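## 4 记账册数据能说明什么

### 4.1 回收与留存

Gristel 调查共发出记账册 3,000 本，收回可用册 1,351 本。项目报告把这一结果称为“令人满意的参与水平”，后续几篇引用它的文章也照录了这句话。我们对此持保留态度。超过一半的册子没有回来，或者回来时已无法使用，而报告没有区分这两种情形。一本空白的册子和一本被雨水泡过的册子，对估计偏差的含义完全不同，前者多半与住户的意愿有关，后者大概只与投递有关。把它们合并为“未回收”，等于放弃了判断缺失机制的唯一线索。

报告随后用户主年龄和住房类型做了事后加权，并以加权前后食品支出均值变化不大为由，认为无应答偏差可以忽略。这个推论不成立。加权只能修正与权重变量相关的那部分差异，如果不愿记账的住户恰好是收入波动大、现金交易多的住户，那么无论按年龄怎样调整，他们的支出模式都不会出现在结果里。均值稳定，也可能只是因为权重变量与支出的关系本来就弱。

Zurau 的重复调查常被当作旁证。两地结果接近，这一点我们不否认，但两次调查用的是同一套招募信函、同一版册子和同一套编码规则。相同的工具得到相近的数字，最多说明工具的表现前后一致。至于它测到的是不是支出本身，还需要别的证据。

### 4.2 记录行为随时间的变化

记账期为 2 周。各地数据都出现了同一现象：第一周登记的条目明显多于第二周，小额条目减少得尤其厉害。文献中一般称之为“疲劳效应”，处理办法是乘以一个校正系数，把第二周抬到第一周的水平。

这种做法默认第一周的记录是准确的，我们看不出有什么理由这样默认。刚拿到册子的人会格外留意自己的花费，有人因此少买，也有人会把前几天的采购补记进来，以免册子显得太空。前一种情况使第一周偏低，后一种使第一周偏高。两种偏差都可能存在，方向相反，大小未知。在这种条件下以第一周为基准，只是选了一个方便的参照点，再把它当成真值使用。

Degefa 小组曾试图用商店小票核对记账内容，思路是对的，执行却打了折扣。提供小票的住户是自愿的，而愿意保存并上交小票的人，本来就更可能认真记账。由此算出的吻合率只适用于这部分人，原文却把它写进了全样本的质量说明。此外，小票只覆盖正规零售，集市、邻里转让和子女零用钱都不在其中，恰恰这几类最容易漏记。

### 4.3 册子的物理形式

关于版式影响的讨论近年来多了起来，其中不少说法缺乏依据。最常见的一种认为，颜色鲜明的册子放在家中显眼处，会提醒住户及时登记。这个想法符合直觉，纸质册子摊在桌上也确实容易看见（图 2），但“看得见”与“记得准”之间隔着好几步，现有研究几乎都只检验了第一步。

Kornness 试验是少数采用随机分组的研究，比较了彩色封面与白色封面。作者报告彩色组的条目数较高，并据此建议全面改版。我们重读了该文的附表，发现差异主要集中在饮料和零食两类，其余类别看不出稳定的方向。册子共设 24 个支出类别，逐类比较而不做多重检验校正，出现几个“显著”的结果并不意外。作者在正文中只讨论了这两类，对其他类别一笔带过。

**图 2** 平放在浅色木质桌面上的紫色小册子
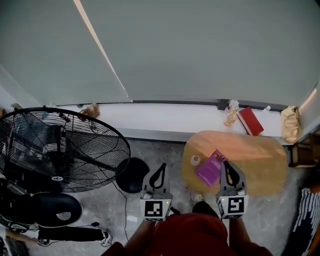

那么，条目数增加能否视为记录质量提高？

仅凭条目数无法判断，因为拆分登记、重复登记和补登都会使条目增加，而总支出的误差可能保持不变，甚至变大。

这一点在饮料类上看得最清楚。同一次购物中的两瓶饮料，有的住户写成一行，有的写成两行。册子的填写说明没有规定该怎么写，编码员也不做合并。如果新版册子的行距更窄、每页行数更多，住户就更倾向于分行填写，条目数自然上升。Kornness 试验在更换封面的同时也调整了内页行距，这一改动只出现在附录的印刷说明里。因此，即便接受其统计结果，也无法把效应归到封面颜色上。

有审稿意见曾指出，行距与颜色同时改变在实务中很常见，分开检验代价太高。我们理解经费上的困难，但结论的措辞应当与设计相称。只能检验整套改版的研究，就只应对整套改版下结论。

### 4.4 对支出估计的影响

上述问题对总量估计有多大影响，取决于用途。若只比较同一地区、同一工具下相邻年份的变化，部分偏差可能相互抵消，前提是住户构成和记账习惯没有同步改变。若用于跨地区比较，或用来推算低收入住户的支出结构，我们认为现有数据不足以支持目前常见的精度表述。把 Gristel 和 Zurau 的结果并列在一张表里，再保留到小数点后的位数，会让读者以为两地之间的细微差别是有意义的。

电子记账常被提出来作为替代方案。它能记下登记时刻，使补登行为可以被识别，这是实在的好处。可是它同时改变了愿意参加的人群，也改变了登记的粒度，与历史纸质序列的衔接仍是悬而未决的问题。我们查到的衔接研究多以两种方式的总额接近为依据，没有给出分类结果。总额接近完全可能来自食品类偏高与服务类偏低的抵消，在看到分类数据之前，不宜据此宣布序列可比。

本文的再分析也有局限。我们只能取得 Gristel 的住户级数据，其余三项研究依据的是已发表的汇总表和附录，无法检查单本册子的填写痕迹。对补登行为的判断主要来自日期栏的书写规律，同一墨色连续数日的登记被视为疑似补登，这一标准偏宽，会把习惯每隔几天集中填写、但手头留有凭据的住户也算进去。下一节改用较严的标准重新估计，并报告两种标准下结论不一致的类别。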